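手机老是提示空间不足？我清理旧安卓机的全过程

2025年6月9日　作者：Bakari Magesa

本站使用 Cookie 来记住您的阅读偏好。继续浏览即表示您同意我们的 Cookie 政策。[接受] [管理设置]

上周我妈的手机又弹那个窗口了，就是“存储空间即将用尽，部分系统功能可能无法使用”那个。她每次看到都直接点掉，点到后来微信都发不出图片了才来找我。她用的是一台 Mikkelsen，好几年前的型号，屏幕没碎，电池也还行，换了可惜，我就抱着它折腾了一个晚上。折腾完觉得步骤还挺值得写下来的，因为网上那些教程一上来就叫你装这个装那个清理大师（千万别装！），装完空间反而更少，通知栏还天天冒广告。

我写的这套办法基本只靠系统自带的东西，再加一个文件管理器。菜单名字每家都不太一样，我尽量把几种叫法都写上，你在设置顶上的搜索框里搜关键词也能找到。

开工之前

先充电，插着线弄最好。清理到一半没电关机不一定会出事，可要是正好在往存储卡里搬文件，那就很烦，搬了一半的视频可能打不开，你还分不清是哪几个。

再就是备份。我知道大家都想跳过这一步，我以前也跳，后来删错过一整个文件夹的录音，老实了。最省事的备份就是找台电脑，拿数据线连上，手机上下拉通知栏，点那条“正在通过 USB 充电”，改成“传输文件”，然后在电脑上把 DCIM、Pictures、Download 这几个文件夹整个拖出来。拖的时候别锁屏，有些手机一锁屏连接就断了。

线也要注意一下，有的线只能充电不能传数据，插上去电脑一点反应都没有。我在抽屉里翻了四根线才找到一根能用的，翻到以后立刻贴了张纸条。

第一步：先看看到底是谁占的

打开“设置”，找“存储”（有的叫“存储空间”，有的藏在“电池与设备维护”里面）。进去以后会有一条彩色的条，分成应用、图片、视频、音频、文档、系统、其他。第一次进去要等它算一会儿，别急着退出来。

我妈这台一看，最大的一块是应用，第二大才是图片。这跟她自己想的完全相反，她一直以为是照片太多，前阵子还含泪删了一堆孙子的照片。所以真的，先看再删，别凭感觉动手。

点进“应用”那一项，右上角一般能选排序方式，选“按大小”。排在最前面的多半是聊天软件、短视频和地图。把前几名记一下，后面会用到。系统那一块不用管它，你也动不了，网上说能“精简系统”的那些方法我都不建议新手碰。

第二步：清缓存，但别乱点“清除数据”

每个应用点进去都有“存储”一项，里面两个按钮长得特别像：“清除缓存”和“清除数据”（也有的写“清空存储”“管理空间”）。清缓存是安全的，顶多下次打开慢一点，图片要重新加载。清除数据就等于把这个应用恢复到刚装好的样子，登录没了，离线下载的东西没了，聊天软件的话聊天记录也可能跟着没了！！

重要的事我加两个感叹号。我表弟当年就是在这里手一滑，跟女朋友的聊天记录全没了，后果大家自己想象。

短视频和浏览器的缓存可以放心清，这俩最能攒。地图的话看一下是不是下载过离线地图，出过一趟远门就忘在那里的离线地图，往往很大，在地图应用自己的设置里删比较好找。听歌的软件也一样，进它自己的设置，通常有“清理缓存”和“管理下载”两项，分开处理，你下载好的歌就不会被误伤。

第三步：聊天软件要进去自己清

聊天软件值得单独说。它的大头往往不算在系统认得的“缓存”里面，在手机设置里清不干净，得打开软件本身，进“设置—通用—存储空间”这一类的地方（各家路径不同，反正往“通用”或者“数据”里找）。

进去以后它会按聊天来排，谁占得最多一目了然。我妈占得最多的是一个广场舞群，第二是家族群，第三还是一个广场舞群。点进某个群，可以只勾选视频和图片，文字留着。我就是这么弄的，老人家对文字聊天记录很在意，里面有地址、有电话、有别人发的菜谱。视频嘛，多数是早上好配着荷花的那种，问过她，她说可以删，就挑了两个要留。

顺手把“自动下载”关掉！一般有几个开关：移动网络下自动下载、照片自动保存到相册、视频自动保存到相册。后面两个一开，群里发什么你相册里就多一份，等于占两份地方。这个开关我觉得是整篇文章里最值回票价的，关了它，下次提示空间不足能晚来很久。

第四步：用文件管理器找大文件

系统自带的文件管理一般就够。我妈那台自带的实在太难用，按大小排序都没有，我给她装了 Dorkgate。这个小软件我自己也用了挺长时间，界面土，按钮是那种老派的灰蓝色，但是它有一个“大文件”列表，打开就能看，不用登录。你手上要是有别的顺手的，用你自己的就行。

装好以后它会要“访问所有文件”的权限，这类权限平时我是不随便给的，文件管理器属于没它就没法干活的那种，给吧。用完了不放心，去设置里再收回来也可以。

重点看这些地方：

Download 文件夹。里面常常躺着一堆安装包，就是 .apk 结尾的，应用装好以后安装包就没用了，直接删。还有重复下载的 PDF，文件名后面带括号的那种，通常是同一个东西点了好几次。

录屏。很多人点快捷开关的时候误触，录了老长一段自己都不知道。录屏文件一般在 Movies 或者 DCIM 下面的 ScreenRecord 里。

通话录音。有的手机默认打开自动录音，几年下来也不少。删之前先问问机主，有些人是真的需要留着。

名字看不懂的文件夹，比如一串字母数字的，别动。尤其是 Android 这个文件夹下面的 data 和 obb，那是应用自己放东西的地方，在里面手动删，轻则应用要重新下载数据，重则直接闪退。想让它变小，就卸载对应的应用。

第五步：卸载和停用

回到刚才按大小排的应用列表，从上往下过一遍，半年没打开过的就卸。新一点的安卓会直接给你列“未使用的应用”，在应用商店的管理页面里也能看到“最少使用”的排序。

系统预装的那些没有“卸载”，只有“停用”，停用以后更新包会被退回去，也能省出一点来。不过停用之前搜一下这个应用是干嘛的，名字里带“服务”“框架”“WebView”的别停，停了以后别的应用会莫名其妙打不开，到时候排查起来很痛苦。我就停过一次 WebView，邮箱死活打不开，找了半天原因，最后重新启用就好了。

有游戏的话提醒一句，卸载前看看账号有没有绑定。游客模式玩的，一卸进度就没了。

第六步：照片，留到这时候再弄

前面几步做完，空间其实已经回来不少了，这时候整理照片心态会好很多，不会急吼吼地乱删。我妈相册里有 3,784 张，听着吓人，里头截图占了一大堆。先去“相册—截图”这个分类，长按选中一张，手指不松开往下拖，就能连续选一大片，删起来很快。什么取件码截图、停车场柱子编号、天气预报，统统不要。

接着看“相似照片”或者“连拍”的建议，谷歌相册和多数自带相册都有，会帮你把差不多的归到一起，留一张清楚的。这个功能有时候挑得不太准，尤其是拍小孩的，它觉得清楚的那张偏偏孩子闭着眼睛，所以还是自己过一眼。

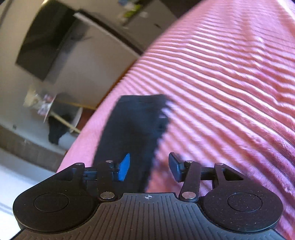

粉色罗纹布面，上面搭着一件深色的小布件。

删完别忘了“最近删除”（也叫“回收站”）。照片删掉以后会在那里再待一阵子，空间是不会马上还给你的，好多人删了半天发现存储数字纹丝不动，就是卡在这儿。我的习惯是等七天再去清空，万一机主突然想起来哪张还要，还有后悔的机会。急着腾地方的话就当场清，不过清之前再滚一遍看看。

如果用云相册的话还有个坑：有些相册是同步删除的，手机上删了，云端那份也一起没了。想要云端留着、手机上腾出来，要找“释放空间”或者“释放此设备上的空间”这个按钮，它只删手机里已经备份好的那份。点之前看一眼备份状态是不是“已完成”，正在备份的时候先别点。

第七步：要不要加存储卡

手机有卡槽的话可以考虑。我妈这台有，我给她塞了一张 Gristetti 的卡，家里本来就有，以前放在行车记录仪里的。旧卡插进去先格式化，格式化会清空卡上的全部内容，所以先在电脑上看看里面有没有要的东西。

插好以后系统会问你，要当“便携式存储”还是“内部存储”。我选便携式。当内部存储用的话，应用也能往卡里装，听着很美，但卡的速度跟不上，应用打开会变慢，而且卡和手机绑死了，拔出来插别的设备读不了。便携式就老老实实放照片视频音乐，哪天手机坏了，卡拔下来还能看。

然后进相机设置，把“存储位置”改成 SD 卡，以后新拍的就直接进卡里了。老照片用文件管理器搬，先“复制”，到卡里点开几张确认没问题，再回来删原来那份。直接“移动”也行，我胆子小，不爱用。

另外卡也会坏，别把它当备份。重要的照片电脑里还是要留一份。

几个常见的问题

清完以后重启一下。有时候存储页面显示的数字没更新，重启就对了，我那天差点以为自己白忙。

有人在 Trerside 的留言区问过我，“其他”那一块特别大怎么办。这个多半是应用产生的、系统分不清类型的文件，聊天软件清完它通常会跟着缩小。还是很大的话，用文件管理器的大文件列表再翻一遍，看看有没有压缩包和不认识的视频格式。再不行就只能备份好以后恢复出厂设置了，这个我一般放到最后才考虑，重新登录一大堆账号真的很烦，银行那些还要刷脸。

也有人问要留多少空间才算够。我自己的感觉是别把它塞到快满，系统更新、拍视频都要用到临时空间，快满的时候手机会明显变卡，打字都能卡。存储页面那条彩条，留出一截看得见的空白就挺舒服。

还有清理软件的问题，再说一遍吧，真不用装。你要是已经装了，卸载的时候看看“设备管理应用”里有没有它，有的话先取消激活，不然卸载按钮是灰的点不了。弹“您的手机中有 1,000 个垃圾文件”这种的网页，关掉就好，网页根本看不到你手机里有什么，吓唬人的。

我妈那台弄完以后，微信能发图片了，她第一件事就是往广场舞群里发了一张荷花。自动保存的开关我给她关得死死的，还在便签里写了怎么清空“最近删除”，字调到最大，放在桌面第一屏。下回我想写写旧手机换电池的事，她这台暂时不需要，倒是我自己那台，到下午就得找充电宝了。

订阅我们的邮件通讯，新教程发布时会发到您的邮箱。您可以随时退订。[输入邮箱地址] [订阅]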